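**Peg board toy, which way round do you hand it over?**

**skarkance_mum** · 4 posts

Quick one before bath time. Got a second hand peg board, the chunky sort where round pegs go in round holes and square in square. Daughter is nearly two. Do I give it to her with all the pegs out, or some in already? My sister says all out, otherwise what's the point. Daughter just posts them down the side of the sofa.

Also two pegs are missing, is it even worth it with empty holes.

**Odoi**

Some in. Defintely some in. Mine lost the plot with a heap of loose pegs, but give her a board part done and she'd sit there ages pulling them out. Pulling out comes first, putting in is later.

And empty holes are fine. Fingers go in them. That's half the fun at that age.

**clistitz_74**

Disagree with the above, sorry. I minded kids for years and always started with a bare board and ONE peg, the round one. Round goes in whichever way you turn it. Square has to be lined up and they get cross. Half full board just gives them more to chuck.

**Odoi**

One peg is a bit mean though?? They finish in two seconds and then what

**clistitz_74**

Then they do it again. That's the toy.

**zukport_rd**

Bit of both here. We've had ours out all winter, on the floor not the table, because anything dropped off a table at ours goes under the cooker and is gone. Ours is a red board and we leave four pegs in and the rest of the holes open. Tall purple round one, a couple of squared off blue ones (one greyish, one properly dark), and a short red one on the left.

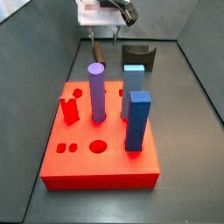
Anyway he goes for the purple one first every time, never the red. I reckon red peg on a red board just doesn't shout at him. Only got round to noticing that in March, after weeks of wondering why he ignored it. So if yours has a peg the same colour as the board don't take it as her being behind with that shape, try her with a different one.

Square ones he needs help with still. I do the twist for him and he does the push.

**skarkance_mum**

Oh that's interesting about the colour. Ours is plain wood with painted pegs so shouldn't be a problem, apart from the yellow which is nearly rubbed off.

Height though, are tall ones easier or harder? Ours are all stubby.

**zukport_rd**

Easier to grab, I'd say. He fists the tall purple like a rolling pin. Short one he has to pinch, so takes longer. Stubby is probably good practise but give her time

**Odoi**

Tall ones get waved about more. Just saying. Had one in the eye.

**clistitz_74**

Colour thing I'd not thought of, fair point. Still say start with one peg. You can do one peg AND make it a bright one, no need to fill half the board.

Missing pegs: don't bother hunting for spares, you'll never get the size right. I tried cutting down a bit of broom handle once. Wedged solid, 1000 swear words, had to be drilled out.

**haddock_pie**

Charity shop near me had a whole tub of odd pegs, 4 for a quid. None of them fitted anything. My lad uses them as people. Has a bus queue going along the skirting board.

**skarkance_mum**

Ha, love the bus queue.

Ok so trying it tonight (well, tomorrow, she's shattered). Going to do clistitz's one peg, and if she's bored put a few more in like Odoi says. On the floor, with the gap under the sofa blocked up with a towel.

Does anyone wash theirs? It's got something sticky in one of the square holes. Jam I think. Hope.

**Odoi**

Cotton bud and warm water. Don't soak it if it's wood, ours swelled and the pegs wouldn't go in for 4 days.

**clistitz_74**

Damp cloth round the end of a pencil. Cotton buds shed. Then leave it standing on its side overnight, off the radiator or it'll crack.

**zukport_rd**

+1 to the pencil. And do it when she's asleep, mine screamed the place down when his board went to the sink

**skarkance_mum**

Update, bit late. One peg lasted maybe a minute, then she went and fetched the others herself and lined them up on the rug. Put none of them in. Very pleased with herself. Sticky stuff was jam. Pencil worked.

**Odoi**

100% normal. Try again next week, she'll have them all down the sofa by then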